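Notebook, May — fridge corner, Dudville room

Started 9:40. The subject for today is the fruit storage, the upper compartment only. Last month we lost three apples to soft spots and I want to understand if the place on the shelf matters.

What I did: took everything out, wiped the shelf with warm water and a little soda, dried it with paper. The Puner thermometer went in for one hour with the door closed and showed up to 3 degrees difference between back and front. This is more than I expected. The Makori sheet says to keep fruit away from the back wall, so I will follow it for now.

The lower door I did not open today — the things inside belong to the Turnen group and they have their own list.

Fruit is back on the shelf, kept together in one small group. 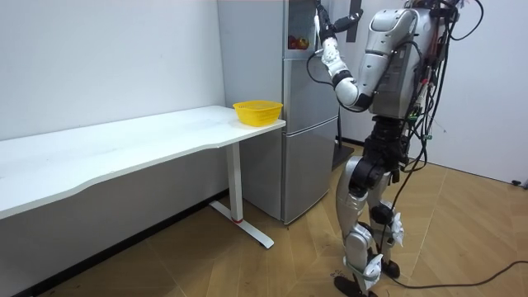 Upper compartment with door open, red and yellow fruit on the shelf. Lower door closed.

To do: write the date on the fruit bag, repeat the reading with the thermometer in the middle. Ask if we can get a second one.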